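NUNCOMBE STORES AND BENCH GROUP
Minutes of the September meeting, held at the bench, 4.10 pm

Present: Sevim Tekin (chair), Tetteh Nyarko (minutes), two from Pinville, one from Frimpong who had come about the parking and stayed.

1. Previous minutes
Agreed, apart from the word "shambles", which Sevim asked to have changed to "backlog". Changed.

2. Hard drives
The stock sheet says 2,422 drives. The shelves say 1,201. Pinville believe the sheet was added up twice and then once more for luck. Tetteh to recount, with help this time.

Drives are to stay in their caddies when they go on the grey shelf. Bare drives have been found elsewhere and the group took a dim view. Labels were discussed at length. Several cannot be read without taking the drive down, and Pinville would like the serial written somewhere a person standing up might see it.
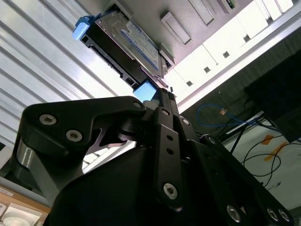
The light blue latches were raised again. Frimpong asked whether they could be ordered in another colour. They could, at a price, and the question was withdrawn. Anyone who finds a latch sticking should report it and leave the pliers where they are.

ACTION: Tetteh, recount. Pinville, proposal on labels, one page at most.

3. Mounting boards
Collano have sent a revised drawing for the grey board. It differs from the last in ways that Sevim described as "spiritual". The fixtures along the top edge stay as they are. Pinville want the lower slots moved and were asked to say where to, which they will do next month.

Boards are to be kept upright against the metal wall. Stacking them flat puts weight on the raised blocks, and on the green circuit strip.
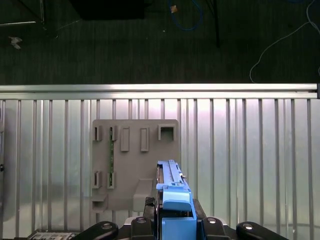

Tetteh reported that blue parts are still going into the wrong tray. A second tray has been bought for 2 pounds and will be marked BLUE in large letters.

ACTION: Sevim to reply to Collano, politely.

4. Floor and cables
Coiled cables to be hung up at the end of the day. Agreed last month also, and the month before.

5. Money
178 pounds left until the new year. No new chairs.

6. Any other business
Parking. Deferred.

Closed 5.25 pm. Next meeting same place, Pinville to bring biscuits.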